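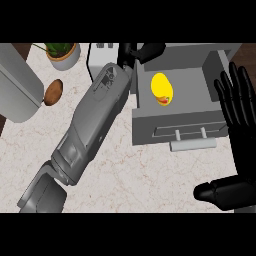
第三章 安装与首次使用

本章适用于Fodik厨下式净水器的标准型和加长型。两种型号的主机高度不同，接管方式相同。加长型多一级滤筒，凡只与加长型有关的步骤，句末注有“（加长型）”。

开始之前请先读完3.1和3.2两节。如果您的水槽柜里已经装有垃圾处理器或小型电热水器，请同时参阅3.9节。

3.1 安装位置

主机应竖直安装在水槽柜内，可以挂在侧板上，也可以放在柜底。挂装时，挂板螺钉必须拧入实心板材。柜体侧板厚度不足15毫米的，请改为落地放置，或者在侧板外面加一块衬板。

滤筒从下方旋出。挂装时主机底面到柜底应留出不少于81毫米的净空，否则以后换滤芯时只能把整机取下。

主机不得安装在以下位置：

冬季可能低于5℃的地方，包括没有采暖的阳台柜和外墙夹层；
受阳光直射的地方；
距离灶具、烤箱或热水器排烟管不足300毫米的地方；
电源插座的正下方；
换滤芯时够不到的地方。

最后一条常被忽略。安装时柜子是空的，手很容易伸进去，等清洁用品、米桶和锅都放回去以后，情况就不一样了。请在确定位置时把这些东西考虑进去。

3.2 水源条件

本机只能接冷水。进水温度为5℃至38℃。

进水压力为0.1至0.4兆帕。压力高于0.4兆帕时，必须在进水三通之前安装减压阀。随机附件中不含减压阀，可以选用Drandport直通式减压阀，接口为四分螺纹，不需要转接头。出厂时该阀设定在0.3兆帕，一般不必再调。

不知道自家水压的，可以请物业用压力表测量。测量应选在夜间，此时用水的人少，管网压力最高。高层住宅的低区楼层和刚换过加压泵的小区尤其需要测量。

使用井水或二次供水水箱的用户，请先做水质检验。总溶解固体超过1000毫克/升的水不适用于本机。水中有可见泥沙的，需要在主机前另加前置过滤器，目数不低于40目。

3.3 开箱检查

从箱中取出所有物品，与下表核对：

主机 1台
滤筒（已装在主机上） 标准型3支，加长型4支
挂板及自攻螺钉 1套
进水三通（带球阀） 1只
二分PE管，白色 2米
二分PE管，蓝色 2米
二分PE管，红色（仅用于加长型废水） 1.5米
Jang单孔鹅颈龙头 1只
龙头垫片组 1套
废水夹（加长型） 1只
生料带 1卷
滤筒扳手 1把
保修卡 1张

滤筒扳手装在泡沫垫的凹槽里，扔掉泡沫之前请先把它取出来。

主机外壳上的序列号标签贴在背面。挂装之后就看不见了，请在安装之前把序列号抄到保修卡上。

缺件或有破损时，请不要继续安装，按保修卡上的地址与Kokamska服务部联系。管接头上有少量水迹是出厂检验时留下的，不影响使用。

3.4 需要自备的工具

活动扳手两把、十字螺丝刀、电钻、美工刀或专用切管器、卷尺、铅笔、抹布和一只水桶。台面需要开孔的，还需要开孔器，见3.5节。

切PE管不要用剪刀或者钢锯。剪刀会把管口压扁，钢锯会留下毛刺，两种情况都会使快接头漏水。

3.5 安装龙头

如果水槽上已经预留有第二个龙头孔，并且孔径在12至35毫米之间，可以直接使用，跳到步骤6。

没有预留孔的，需要在台面或水槽沿上开孔。孔径为12毫米。

注意：天然石材、石英石和岩板台面必须使用金刚石开孔器，并用水冷却。台面开裂不在本产品的保修范围内。没有做过石材开孔的用户，请委托台面商施工。

1. 确定孔位。孔中心距水槽内沿不少于50毫米，距墙面不少于60毫米。龙头手柄在右侧，手柄打开时要占用45毫米的空间，请把这一段也量进去。

2. 钻到柜子里面看一下孔位的正下方。下方不能有柜体横撑、水槽卡扣或者台面拼接缝。天然石台面的背面有时粘有加强条，开孔应当避开加强条。

3. 在孔位上贴两层美纹纸，用铅笔画出十字线。

4. 在十字线周围用橡皮泥围一个小圈，里面注入清水。开孔器先倾斜20度切出一道弧形浅槽，再慢慢扶正。转速要低，不要开冲击挡。

5. 切到台面厚度的三分之二时放轻压力，慢慢切透。切透之后把石浆擦干净，石浆干了以后会在浅色台面上留下灰印。浅色大理石吸水性强，请在当天用清水擦洗两遍，不要用酸性清洁剂或者洁厕剂。

6. 把装饰盖和橡胶垫套在龙头螺杆上，橡胶垫的平面朝下，从台面上方插入孔中。

7. 从台面下方依次套入塑料垫片、弹簧垫片和螺母。用手拧紧之后，请另一个人在上面扶住龙头，使出水口对准水槽，再用扳手加紧半圈。

8. 把蓝色PE管插入龙头底部的接头，插到底为止。插入深度为16毫米，可以先用铅笔在管子上做一个记号，插好后记号应当正好被接头遮住。

提示：台面厚度超过40毫米时，龙头自带的螺杆不够长。加长螺杆可以单独订购，订货号为369。

3.6 连接进水

1. 关闭水槽下方的冷水角阀。打开厨房的冷水龙头，放掉管内余水，确认水流完全停止。角阀关不严的，请关闭入户总阀，并更换角阀后再继续。

2. 在角阀下方放好水桶，用扳手拧下角阀出口处的软管。

3. 检查进水三通内的橡胶垫圈是否在位。把三通拧到角阀出口上。三通带活接螺母的一端有垫圈，不要缠生料带。

4. 另一端是外螺纹，接原来的软管。软管螺母内有垫圈时也不要缠生料带。螺母内没有垫圈的老式软管，请更换新软管。

5. 量出从三通到主机进水口的距离，另加100毫米余量，切下一段白色PE管。管口要平齐，与管身垂直。

6. 把白色管的一端插入三通的快接口，另一端插入主机标有“进水”的接口。插好后向外轻拉，管子不应松脱。

7. 在两端的快接口上各卡入一只蓝色卡扣。

PE管弯曲半径不得小于50毫米。管子弯折之后，折痕处即使扳直也不能再用，应当切掉。

管子不要与热水管接触。无法避开时，请用管夹固定，使两者之间至少隔开30毫米。

拆卸快接头时，先取下卡扣，用两个手指把接头外圈均匀地按向接头本体，同时拔出管子。拔不动多半是管内还有压力，请再次确认进水球阀已经关闭，并打开净水龙头泄压。

3.7 连接出水与废水

1. 把龙头下方蓝色管的另一端切到合适的长度，插入主机标有“净水”的接口，卡上卡扣。

2. 在下水管的竖直段上选一个位置，高度应在存水弯之上。废水夹不能装在存水弯下游，否则下水道的气味会进入废水管。（加长型）

3. 在选定的位置钻一个7毫米的孔，只钻透一侧管壁。（加长型）

4. 把废水夹内侧的海绵垫对准小孔贴好，装上另一半夹子，两侧的螺钉交替拧紧。两边的缝隙应当一样宽。（加长型）

5. 把红色管插入废水夹，伸入下水管内的长度不超过10毫米，另一端接主机标有“废水”的接口。（加长型）

注意：洗碗机排水也接在同一段下水管上时，废水夹应装在洗碗机排水口的上方。洗碗机排水量大，装在下方会有脏水倒灌到红色管里。

6. 挂装的机器，先把挂板用自攻螺钉固定在侧板上，再把主机背面的两个挂孔对准挂板，向下压到听见卡入的声音。落地放置的机器，请在下面垫一块防滑垫。

3.8 通水与冲洗

第一次通水请安排在白天，并留出一个小时。冲洗期间家里要有人。

1. 确认所有接口都已经卡上卡扣，三只滤筒上的箭头都与主机上的标线对齐。加长型为四只。

2. 打开净水龙头。

3. 慢慢打开冷水角阀，再把三通上的球阀打开四分之一圈。主机内会有排气的声音，龙头会断续喷水，等水流平稳之后再把球阀完全打开。

4. 标准型连续冲洗15分钟。加长型冲洗30分钟，然后关闭龙头，等储水压力恢复，再冲洗10分钟。

5. 开始流出的水呈灰黑色，这是活性炭粉末，应当在几分钟内变清。冲洗15分钟后仍然发黑的，请关水，取下第二支滤筒，检查顶部的密封圈是否装好。

6. 冲洗出来的水不要饮用，可以用来拖地或者浇花，不要倒进鱼缸。

7. 关闭净水龙头，用干纸巾逐个擦拭接口。每个接口都用一张新纸巾，哪一张湿了就是哪里在渗水。

8. 等待30分钟，再擦一遍。在柜底铺一张报纸过夜，第二天早上检查有无水痕。

接口渗水时，先关水泄压，拔出管子，把管口切掉10毫米重新插入。大部分渗水都可以这样解决。仍然渗水的，更换接口内的O形圈。

不要在快接头上涂胶水、硅胶或者缠生料带。

新装的机器在头一两天里，杯中的水可能呈乳白色，放置一会儿会从下往上变清。这是溶在水里的空气，对饮用没有影响。

3.9 与其他设备共用水槽柜

垃圾处理器：处理器工作时有振动。主机与处理器之间应留出100毫米以上的距离，管子不要搭在处理器外壳上。柜内空间不够时，把主机挂到另一侧。

小型电热水器：热水器的进水应从进水三通之后的软管一侧接出，不要接在净水器出水上。净水器的流量不能满足热水器的需要，滤芯也会很快用完。热水器泄压阀的滴水管要引到下水管，不要让它滴在主机上。

洗碗机：洗碗机进水应另设角阀。确实只有一个角阀时，可以在角阀后面装双头角阀，再分别接洗碗机和本机。洗碗机进水阀关闭很快，会产生水锤，在这种情况下即使水压不高，也建议安装减压阀。

台面嵌入式灶具：灶具与水槽相邻时，请检查燃气管的走向，PE管不得与燃气管绑在一起。

3.10 登记与计时

安装完成后，请在保修卡上填写安装日期和安装人。日期按“2009年10月4日”的格式填写，不要只写月和日。服务部根据安装日期计算保修期，没有日期的保修卡按出厂日期计算。

主机正面有一个机械转盘，共十二格，用来提醒更换滤芯。把转盘上的红点转到当前月份。例如在六月装机，就把红点对准“6”。

转盘不会自己走动。每次更换滤芯时，请用手把红点转到更换当月。

各级滤芯的更换时间：

第一级 PP棉滤芯 3至6个月
第二级 活性炭滤芯 6至12个月
第三级 标准型为超滤膜，加长型为反渗透膜 24个月
第四级 后置炭滤芯（加长型） 12个月

以上时间按三口之家、市政自来水计算。第二级滤芯的额定总净水量为2,788升，达到这个水量时不论用了多久都应当更换。前几级滤芯到期不换，会缩短第三级的寿命，而第三级是最贵的一支。

PP棉滤芯的颜色与当地管网有关。有的小区用两个月就变成褐色，有的半年仍然发白。发白的也要按期更换。

3.11 更换滤芯

1. 关闭三通上的球阀，打开净水龙头，等水停住。

2. 在主机下方放一只浅盆。滤筒里有水，旋下来时会流出来一些。

3. 用滤筒扳手套住滤筒底部的六个凸棱，从下方看为逆时针方向旋松，然后用手旋下。一次只拆一支，换好之后再拆下一支。各级滤筒的外形相同，装错位置主机也能通水，但起不到应有的作用。

4. 取出新滤筒，撕掉顶部的封膜。封膜有两层，里面一层是透明的，要一起撕掉。

5. 用湿手指摸一遍密封圈，确认没有扭转，也没有沾上纸屑。不要涂食用油或凡士林。需要润滑时只能使用食品级硅脂。

6. 用手把滤筒旋入，直到箭头对准标线。不要用扳手加紧。

7. 慢慢打开球阀，按3.8节冲洗。只更换PP棉时冲洗3分钟，更换活性炭时冲洗15分钟，更换反渗透膜时冲洗30分钟。

旧滤筒可以按普通生活垃圾处理。不要把滤筒剖开清洗后重复使用。

3.12 长期不用

停用三天以上，回来后先放水5分钟再饮用。

停用两周以上，出门之前关闭球阀，打开净水龙头泄压后再关上。回来后按更换活性炭的时间冲洗。

停用三个月以上，应当取下全部滤筒，倒掉余水。反渗透膜放入干净的塑料袋，扎紧袋口，放在冰箱冷藏室，不要冷冻。其余滤筒再次使用时换新的。

冬天不住人的房子，除取下滤筒外，还要把两根PE管从主机上拔下来，让管内的水流干。冻裂造成的漏水不在保修范围内。

3.13 常见问题

龙头不出水：检查角阀和球阀是否打开。检查白色管有没有被柜里的东西压住。加长型第一次通水后要等几分钟才有净水，属于正常情况。

水流变小：先看第一级滤芯。换上新的PP棉后水流恢复，说明其余滤芯还可以用。没有恢复的，再依次检查第二级和第三级。冬天水温低，加长型的出水量会减少三分之一左右，水温回升后恢复。

龙头关闭后滴水：滴几滴就停，是鹅颈管内的余水。一直滴的，请更换龙头阀芯，订货号为142。更换阀芯需要4毫米内六角扳手。

水有塑料味：新管子的气味，多放水就会减轻。一周以后还有气味的，与服务部联系。

水有氯味：第二级滤芯已经失效，或者装错了位置。

废水一直流（加长型）：关闭净水龙头10分钟后废水仍然不停，多半是进水压力不足0.1兆帕，也可能是单向阀失灵。先测水压，再更换单向阀。

主机有嗡嗡声：管子碰到了柜板。换个走向，或者用管夹固定。隔壁厨房用水时发出的声音来自楼内管道，与本机无关。

柜底有水：立即关闭球阀。把水擦干，按3.8节步骤7的方法找漏点。夏天在湿度大的地区，进水管表面会结露，水珠沿着管子流到低处，看上去很像漏水。擦干后在管子上缠一段保温棉，过一天再看。

3.14 服务

自行安装不影响保修。因开孔、水压过高、结冰或使用非配套滤芯造成的损坏，按收费维修处理。

寄回维修时，请倒净滤筒中的水，用塑料袋包好主机，再放进纸箱。箱内附上保修卡的复印件和一张纸条，写明故障现象、安装位置和水压。不要寄扳手和龙头，除非问题出在龙头上。

安装方面的问题由Chang-ho So负责答复，配件订购请与Sándor Rácz联系，来信寄Kokamska服务部，信封上注明“厨下机”。来信请写明序列号和型号。

第四章介绍加长型储水罐的安装。标准型用户可以跳过第四章，直接阅读第五章“清洁与保养”。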